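Capítulo 7
Retirada de peças a granel: análise de um kit comercial

Objetivos do capítulo

Ao final deste capítulo, o leitor deverá ser capaz de:
interpretar a lista de fornecimento de um kit de bin picking;
separar as funções de visão, planejamento e preensão na documentação do fabricante;
definir a posição do recipiente em relação ao alcance do braço;
redigir um procedimento de aceitação com critérios verificáveis.

7.1 Introdução

Nos capítulos anteriores as peças chegavam ao robô em posição conhecida, apresentadas por gabaritos, esteiras indexadas ou alimentadores vibratórios. A programação reduzia-se, nesses casos, ao registro de pontos e à definição de trajetórias entre eles. Quando as peças são entregues a granel, dentro de um recipiente, essa hipótese deixa de valer: posição e orientação variam a cada ciclo e precisam ser estimadas antes de cada aproximação.

Denomina-se bin picking a retirada automática de peças dispostas sem ordem em um recipiente. O problema divide-se em localização, escolha do ponto de preensão, planejamento do movimento e execução. A divisão é didática. Em produtos comerciais, as duas primeiras etapas costumam ser tratadas por um único módulo, e o usuário só tem acesso a alguns parâmetros de cada uma.

Este capítulo toma como caso de estudo o kit Orna, oferecido pela Dosby a integradores e laboratórios de ensino. O kit é fornecido sem o braço. A versão analisada é a disponível em agosto; a documentação consultada traz a data de 9 de setembro de 2019. Diferenças de menu em versões posteriores não alteram o raciocínio apresentado.

7.2 Composição do kit

O fornecimento compreende o módulo de visão, a garra com dois jogos de dedos, o recipiente metálico, os cabos de sinal e a licença do programa de planejamento, denominado Ahn. A licença acadêmica cobre 8 postos de trabalho. O suporte remoto é prestado pela unidade de Jetevville e está incluído no preço durante 30 dias, contados da ativação. Findo esse prazo, o atendimento é cobrado por chamado.

Não fazem parte do fornecimento a bancada, os grampos de fixação e as peças de ensaio. O manual recomenda recipiente de paredes inclinadas, com abertura maior que o fundo. A inclinação cria folga para o corpo da garra quando a peça se encontra junto à parede, situação em que um recipiente de paredes verticais obrigaria a inclinar a ferramenta ou a abandonar a peça.

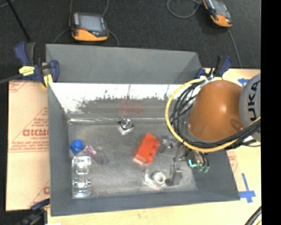

A fixação do recipiente merece atenção. Todo contato lateral da garra com a parede transmite esforço à chapa, e um deslocamento pequeno invalida a relação entre o referencial da câmera e o da base do robô. Em bancadas de madeira, o uso de grampos é suficiente para os esforços previstos neste capítulo. A posição deve ser conferida no início de cada sessão e após qualquer colisão registrada pelo controlador.

O segundo ponto é o encaminhamento dos cabos. A ferramenta trabalha com grandes variações de orientação do punho, e o feixe precisa de comprimento livre para acompanhá-las. Comprimento em excesso, por outro lado, aumenta o risco de contato com as bordas e pode encobrir parte do campo de visão. O programa Ahn representa o feixe por um volume envolvente fixo, simplificação que o projetista deve compensar com margem adicional.

7.3 Influência do material das peças

Chapas e peças metálicas produzem reflexos especulares que o sensor pode registrar como lacunas ou como superfícies inexistentes. O mesmo ocorre com plásticos transparentes, cuja profundidade medida tende a corresponder ao fundo do recipiente. Peças opacas e foscas oferecem as melhores condições de medição. Um ensaio que utilize apenas estas últimas fornece resultado otimista e não deve ser aceito como prova de desempenho.

O kit permite ajustar o tempo de exposição em 9 níveis. A escolha de um nível único para lotes heterogêneos é quase sempre insatisfatória, e o manual sugere duas aquisições com exposições distintas, combinadas por software. O tempo de ciclo aumenta na mesma proporção das aquisições adicionais somente quando a captura não pode ser realizada durante o movimento do braço.

7.4 Avaliação preliminar

A documentação do Orna é clara quanto à instalação mecânica e insuficiente quanto à calibração. Faltam, em particular, os limites de erro admissíveis após o ajuste entre câmera e robô. A seção 7.5 apresenta um procedimento para determiná-los em bancada, com o braço em velocidade reduzida e o recipiente vazio.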